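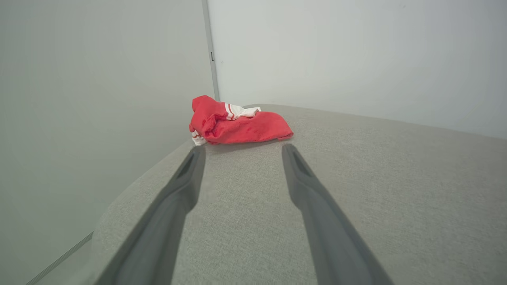
Minutes of the July meeting, Lenz House residents

The meeting opened at 4, with tea, and a very nice lemon cake that went round twice.

Lounge. We talked for rather a long while about the grey sofa, which everyone is fond of, and agreed that cloths and clothing shouldn't be left lying on it - there's a hook by the door, and plenty of room on it. Cushions to be plumped last thing at night, please, by whoever is up latest.

Cleaning. The Meritz quote of £130 for the upholstery was accepted, with one against. Mitell hadn't replied.

Kitchen. Tea towels held over, as we'd rather run out of time.

Next meeting in August, same place, 8 chairs needed.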